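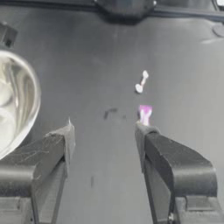
Section 2. Laying out and sorting the small parts

This section is for the Hestholm miniature set, full version. If you have the travel version, please read the separate sheet which is folded under the tray. The full version has 324 parts and almost all of them are smaller than a fingernail. Please do the sorting before you glue or place anything in the rooms.

CAUTION: Small parts. Keep the set away from children under three years and from pets. The bones and the treats look like real food for a dog, and they are not food.

2.1 Preparing the table

1. Choose a table with a flat and matte top. A dark gray or black top is the best for the white parts. On a white table the bones are very difficult to find again.

2. Wipe the table with a dry cloth. Do not use furniture polish. It leaves a film, and later the glue does not hold on the parts.

3. If your table is shiny or has a pattern, put the gray mat from the box on it. The mat was rolled for transport and the corners will stand up at first. Put a book on each corner for one night.

4. Place the lamp on the side, and low. With the light from the side every part makes a small shadow, and you can see the part by its shadow even if the color is similar to the table.

5. Close the window and switch off the fan.

Note: A table with a gap in the middle (extension table) must be covered with the mat. We receive many letters about parts which are lost in this gap.

2.2 Opening the bags

There are bags A to F in the box. Open only one bag at one time.

1. Hold the bag over the sorting tray, not over the table.

2. Cut the short side of the bag with scissors. Do not pull it open with two hands.

3. Let the parts slide out slowly. Then turn the bag inside out and look in the corners. The smallest parts stay in the corners by static electricity.

4. Keep the empty bag until you have compared the parts with the list on page 21.

2.3 Sorting by shape

Bag C is the most difficult bag, therefore we explain it here as the model for the others. It contains 82 parts for the pet corner and the sweet shelf together.

1. Take a few parts from the tray and spread them on the table. They should not touch each other.

2. Take out first the parts which have one color. The white bones belong here. A bone has a thin middle and two round ends. Some bones have a little pink shade in the thin middle from the coloring of the other parts in the bag. This is normal and you can use them in the set like they are.

3. Take out next the parts with two colors, for example pink and white. Put them with the same color at the top, so you can compare them easily.

4. Parts with a slot or a fold at one end are put in a separate compartment. Do not press the slot closed and do not try to open it more. The slot becomes useful in Section 4, when the part is pushed over the edge of the shelf.

5. Look at the rest. If a part does not belong to any group, leave it in the lid of the tray and continue. Most of the time it becomes clear when the other bags are open.

Note: The color of the soft parts can be a little different from one production to the next one. Magenta and purple are the same part in the list.

2.4 Picking up the parts

The parts are easier to pick up when they lie diagonal to you and not straight across. You may turn the table mat a little and leave the part where it is.

1. For the bones, take hold at the thin middle. If you take hold at a round end, the bone turns and jumps away.

2. For the soft parts, take hold at the lower portion, with very little pressure. A soft part which was pressed strongly keeps the mark for some hours.

3. Lift straight up, only a little over the table, and move slowly to the compartment.

4. Put the part down before you let it go. Please do not drop it from high, even into the tray.

CAUTION: Metal tweezers with a sharp point make scratches on the painted parts and holes in the soft parts. Use the plastic tweezers from the box, or other ones with a wide tip.

If your fingers are warm or moist, the soft parts will stick to them. Wash and dry your hands and wait some minutes.

2.5 When a part is missing

First look on the table from the side, with your eyes at the height of the top. Then look in your sleeves, under the mat and in the folded border of the bag. A part which fell on a carpet is found the easiest with a stocking pulled over the tube of the vacuum cleaner.

Each bag contains 2 spare bones. They are not marked, and they are not counted in the list. If you have more bones than the list says, everything is correct.

If a part is still missing, fill in the card which is in the box and send it to Vomerex. Write the letter of the bag and the number of the part from the list. We cannot send a whole bag again for one part.

2.6 Storing between the sessions

1. Close the lid of the sorting tray and press on all four corners.

2. Store the tray flat. If it stands on its side, the bones pass under the dividers and you have to sort again.

3. Do not store the soft parts beside a radiator or on a window sill.

4. Roll the mat with the gray side outside.

Continue with Section 3, Building the shelves.

Text revised 5/5/19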